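Towels and Cloths, Eltcombe Laundry Room
Gallery and notes
Updated May 30, 2020

The gallery covers the terry and flat-weave stock held in the Eltcombe laundry room: 337 pieces at the last full check, 91 of them colored. Entries are grouped by how the piece is stored or hung. Weights and weave details come from the stock book. Pieces withdrawn before the last check are left out.

FOLDED STOCK

1. Bath towels, white, Plillotetti. Folded in thirds lengthwise, then in half twice. The fold faces the front of the shelf. Stacks stop at 15 pieces; above that the bottom towels take a hard crease and the pile lies flat on one side.

2. Hand towels, white. Same maker, same yarn, shorter loop. Folded in half, then in thirds. The hem band is left on the inside.

3. Bath mats. Heavier ground cloth and a dense low pile. Stored flat. Folding a mat across the short side opens a line in the pile that stays visible after two or three washes.

4. Flat-weave drying cloths, white. No pile. These go in the shallow drawer, rolled, with the loose end down.

COLORED STOCK

5. Plitari range, blue and gray. Held apart from the whites at all stages, including the carts. Washed at the middle setting, no bleach. The gray shows lint more than any other color we hold.

6. Plitari range, green. Two dye lots. The older lot is slightly yellow beside the newer one and the two should not be issued as a pair.

7. Boonchu cleaning cloths. Bought in packs, edges overlocked. Not counted with the towels. When the edge stitch goes, the cloth moves to the rag bin – no repairs.

HANGING

Towels on a rod are hung with most of the length on one side if they are only being held for folding, and with even lengths if they are being dried. An uneven drop slides on a smooth rod, more so with heavy terry. One layer over the rod is the rule for drying. Double layers hold water along the top line, and the smell starts there.

8. Red terry over a dark gray rod. Most of the towel falls in long vertical folds, with a white cloth hanging behind it and a small white tag at the right.
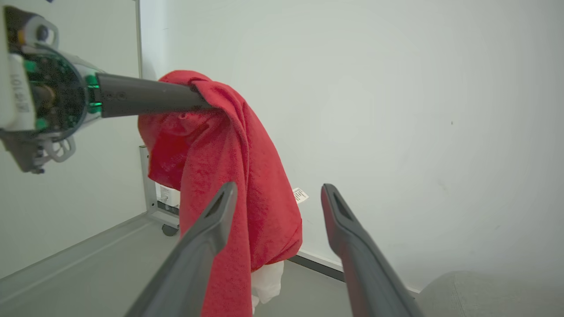 Red is the color that needs the most care in its first washes. Run it alone three times in cold water, then with other dark pieces only. Check the rinse by pressing a damp white scrap against the pile for a minute. Any pink on the scrap means another wash alone. Whites are dried on a separate rod until a red piece has passed this check.

Terry hung in bunches dries unevenly and the loops set in the direction they were pressed. Shake the towel twice from the short end, turn it, shake again, then hang. Do not pull on the hem to straighten it – the band stretches at a different rate from the pile and begins to wave.

TAGS

Sewn tags stay on. They carry the fiber content and the wash limit, and a towel without one goes into the general white or general dark load. Printing on older tags fades, so the limit is copied into the stock book on arrival. The book now stands at 1,591 lines, including withdrawn pieces.

The next full check is in June. Entries 5 and 6 will be redone then, with both green dye lots listed separately.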